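Claltby open day: I went for the robot arms and came home wanting the fingers

Posted 23 July 2024

I've been on the Claltby mailing list for ages and never made it to one of their open days, mostly because the drive is awful and the parking is worse. This time I went. Short version for the impatient: good day, free coffee, one product I'd buy with my own money and one I'd wait on. Four stars out of five, and the missing star is mostly about the software.

If you haven't run into them, Claltby rents out workshop space to small automation outfits and twice a year they open the doors so people like me can poke at things. I do small-batch assembly (mostly little clips and cable holders for a customer who changes the design every time I get comfortable), so I'm always looking for something that can pick up fiddly parts without me babysitting it. Two tables were worth the drive for me: Humphreys, who had a big palletizing setup that was fun to watch but way out of my league, and Jivetti, who were showing their two-finger gripper, the Gulley.

The Gulley is what this review is about. I got a good long turn with it, long enough that a line formed behind me – sorry, line.

The demo was run by Ctibor Bednárik, and he was great. He didn't give me a pitch. He asked what I make, dug around in a bin for parts close to my size, and let me drive. You move the arm with a handheld controller, and you get the view from a small camera near the wrist on a monitor, which I assumed I'd ignore. Wrong! After a couple of tries I was watching the monitor more than the arm, and lining up the tips got a lot easier.

So, the fingers. They're matte black, chunky down low, and they narrow up into squared-off tips. There's a curved seam near the top of each one, kind of like a jigsaw puzzle joint. Ctibor told me that's where the tip separates from the body, so when you chew one up you swap the tip and keep everything else. A replacement pair of tips is $57. I've paid more than that for a single bracket I ended up throwing away, so no complaints from me.
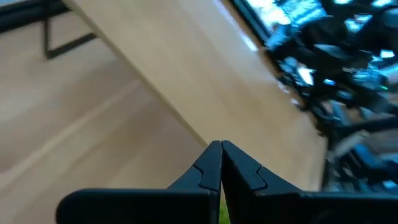

My first few grabs were bad. I came in too fast, clipped the part and sent it skating off to who knows where. Ctibor handed me another one without a word, which I appreciated. Then I slowed down, let the tips settle on either side before closing, and from there I got into a nice rhythm. The grip is softer than I expected at the start of the squeeze and then firms up. You can set how hard it closes, and the default was fine for everything I tried except a very thin washer, and I'm not sure I could pick that washer up with my own hands either.

What I liked most is how little wiggle there is. I have an older gripper at home where the fingers have developed a kind of sideways opinion about things, and you have to aim a hair to the left to compensate. The Gulley went where I pointed it. Whether it still does that after a year of daily use, I can't tell you from one afternoon. Ctibor says the tips on their bench unit get changed every 3,000 cycles, and that's on the cautious side according to him. My shop would burn through that pretty quickly, so budget for spares.

Now the grumbles. The software is slow. Every time you save a position it thinks about it for a while, and there's a menu for grip force that's buried two levels deeper than it should be. There's an update coming in September that supposedly fixes this, and I'd wait to see it before ordering. The controller also has a trigger with a long, mushy pull, and my finger was tired by the end. And the cable coming off the wrist is stiffer than I'd like. I'd want to plan the routing carefully in a small cell like mine.

Price: the gripper by itself is $500 through the open day offer, controller and mounting plate extra. They wanted a $100 deposit to hold that price and I said I'd sleep on it. I've slept on it. I'm probably going to do it, but I'm going to ask if they'll throw in a second set of tips first.

A word on the day itself if you're thinking of going to the next one. Get there early, the Jivetti table was packed after lunch. Bring your own parts! I brought none and really wish I had, since close-to-my-size isn't quite my size. The sandwiches went fast. The Humphreys talk ran long and I missed the end of it, so if anyone stayed and caught the bit about pricing, leave me a comment.

Gulley gripper: four and a half. Gulley software: three, on a kind day. Ctibor gets a five.

Recent posts
Three cheap bench vises, one winner
Why I gave up on the magnetic parts tray
Label printers for people who hate label printers
Small compressor, big noise: six months in

Get new reviews by email. Enter your address to sign up. You can unsubscribe any time.

This site uses cookies to remember your settings and count visits. Accept | Manage cookies

Contact | Privacy | © 2024 All rights reserved | Back to top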